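Valldale Sewing and Mending Board
General > Fabric care
Thread: Flannel shirts shrinking in length but not width

hillesard_h
Started 29 May 2019

I have bought four flannel shirts over the past couple of years, all 100 percent cotton, all the same size. Every one of them fits fine across the chest after washing but ends up too short to stay tucked in. The sleeves go too. I wash on warm and tumble dry on medium. The label says machine wash warm, tumble dry low.

Is this just what flannel does, or am I buying bad shirts? The last one was $19 so I'm not expecting miracles, but an older one cost three times that and did the same thing.

Reply 1
Ivby

It's what flannel does. Woven cotton is pulled tight lengthwise on the loom and through the finishing, and the first few hot washes let that tension out. The width was never under as much pull, so it moves less. You usually lose more in the length than anywhere else.

Brushing the surface doesn't help. It raises the nap and the cloth is a looser weave to begin with, so there's more room for the yarns to pull together.

Reply 2
twobobbins

Medium heat is your problem. The label says low. I line dry all of mine and have never had one come up short.

Reply 3
hillesard_h

I tried low. After 2 cycles the collar and the button band were still damp so I went back to medium. I live in an apartment and there's no outside line.

Reply 4
Deirdre Ó Flaithearta

I did alterations for 15 years and shrunken flannel came over the counter every December, when people got their winter clothes out and found the cuffs up above their wrists. I'd disagree a little with twobobbins. Line drying slows it down, but a cheap flannel will keep creeping for five or six washes whatever you do. If the mill didn't preshrink it, the shrinkage is still in there waiting.

What you can do is put some of it back while the shirt is damp. Cotton will give when it's wet and hold where you leave it. Lay it flat on a clean table, button it, and pull gently from the shoulder seam to the hem, a hand's width at a time. Do the sleeves the same way from the armhole to the cuff. Leave it flat until it's dry. You won't get everything back but you can get enough to tuck in.

Don't hang it wet by the shoulders hoping the weight will do the work. You get bumps from the hanger and the hem goes wavy.

Reply 5
Rhodri Nicholas

I use the same method as Deirdre, with a cool iron at the end while there's still a bit of damp in it. Press, lift, move down. If you slide the iron you push the checks out of line and then the pattern looks crooked at the side seams.

Mine goes on the table by the window. Navy and tan check, bought a size up on purpose.
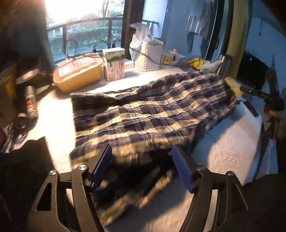 Reply 6
twobobbins

Buying a size up is a bad answer. The shoulders are then too wide and no amount of shrinking fixes that. Buy a tall size if the maker offers one. Same shoulders, longer body.

Reply 7
Rhodri Nicholas

Fair point if you can find talls. Most of the shops near me don't stock them. I have wide shoulders so a size up suits me anyway.

Reply 8
Lloyd

I weave a bit at home and Ivby has the first part right. One thing to add – check whether the shirt is cotton or a cotton and polyester blend. Blends barely shrink. They also pill, and they don't feel as warm to me, but if length is the only thing you care about they will stay put.

Also look at the weight of the cloth. In my experience the heavier ones hold up better.

Reply 9
Ivby

Not sure I agree on the weight. I had a very heavy one that lost more than any of the thin ones. I think it comes down to whether it was preshrunk, and you can't tell that by feeling it. Look for the word on the tag.

Reply 10
Lloyd

Could be. Mine were all from the same maker, so that may be what I'm seeing.

Reply 11
hillesard_h

Checked the tags. Three of the four say nothing about preshrinking. The fourth says preshrunk and it's the one that has lost the least, now that I hold them up against each other.

Deirdre, does the damp stretch last, or do I have to do it after every wash?

Reply 12
Deirdre Ó Flaithearta

After every wash, I'm afraid. It gets quicker. Wash on cold from now on and take the shirt out of the dryer after ten minutes, while it's still damp all over, then stretch it. That also deals with your thick collar, which can finish drying flat with the rest.

Reply 13
needle_2000

If it's too far gone, you can let down the hem. A lot of flannel shirts have a narrow rolled hem with not much in it, but a straight-bottomed one will sometimes give you half an inch. Or sew a band of plain cotton on the bottom. It's tucked in so it won't show.

Reply 14
twobobbins

Or wear it untucked.

Reply 15
hillesard_h

Not at my job. I did the cold wash and the table stretch on the oldest one last night and got most of an inch back in the body, less in the sleeves. It stays tucked when I sit down. I'll do the other three this week and try the hem band on whichever comes out shortest.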